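Registrar's diary, Drorncombe District
6/27/24

The district office received the Dimitriou family at the start of business to settle the order of their wedding, which is to be held at the Lustbridge hall. The couple wish to keep the custom of the bread and the threshold, brought to this district by the bride's great-grandparents. It has not been performed at Lustbridge since the hall was refurbished, and the office was asked whether it may take place on the premises.
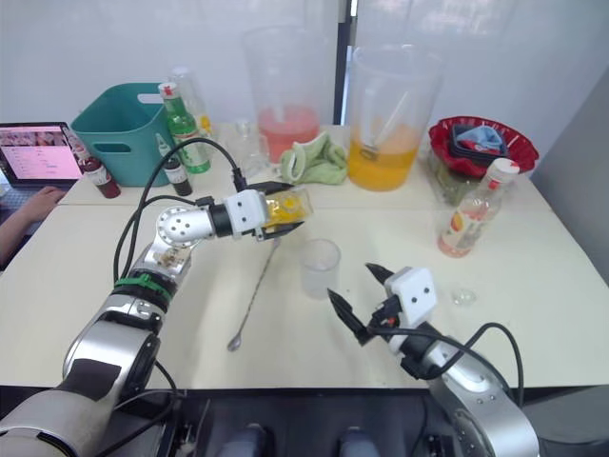 3 min read

The custom is as follows. Before the civil ceremony, the mother of each party stands on one side of the door with half of a round loaf. The couple may not pass until they have answered a question from each mother, and the questions are not disclosed beforehand. In the older form the guests were allowed to object to a poor answer, and the whole party then walked once round the building before trying again. The family's own record mentions a wedding at Prukham at which the party went round 5 times in the rain.

The office has no objection to the custom itself. It must, however, be complete before the registrar enters, and nothing said at the door may be repeated as part of the legal declarations. This was explained to both families and accepted. The groom's father asked that the walk be limited to one circuit on account of his knee. The bride's aunt did not agree, and the matter was left with the families.

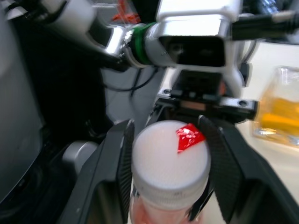

The question of the toast took up more of the meeting than had been planned. By custom the couple share one drink at the door, poured by the eldest relative present, and the vessel it comes from must be opened in full view of the guests. The aunt asked whether this ruled out a plastic bottle with an ordinary white cap, and the office replied that the hall's conditions of hire say nothing on the subject. Glass is permitted indoors only. The drink itself will contain no alcohol, at the request of both mothers.

Gerasimos Michailidis attended on behalf of the Prukham cultural society, which has kept notes on local wedding customs for many years. He read out part of an account collected in February from a former resident, in which the loaf was broken over the heads of the couple instead of being held at the door. The bride was not in favour of this - her dress has already been altered twice - and the door was preferred.

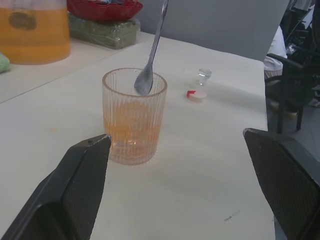 He also raised the matter of the coins. Small change is thrown at the step as the couple go in, and children are allowed to keep what they find. The hall has asked that the gravel be avoided. It was agreed that a cloth will be laid and that the coins will be thrown on to it from no great height.

Attendance was confirmed at 14 for the civil ceremony and 300 for the meal. The larger figure is within the limit for the hall, provided that the side doors remain unlocked throughout. The hire charge of 2,539 has been paid in full and a receipt issued.
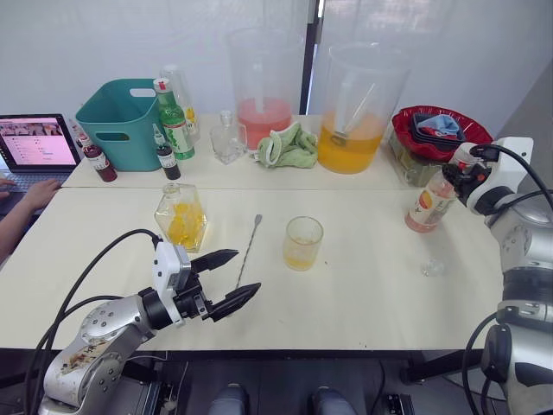
The families asked for a further half hour between the door custom and the ceremony, in case the questions prove difficult. This was granted. The registrar will wait in the side room and will be called when both halves of the loaf have been handed over. A copy of the agreed order has been sent to Lustbridge, and the original is held with the notice papers.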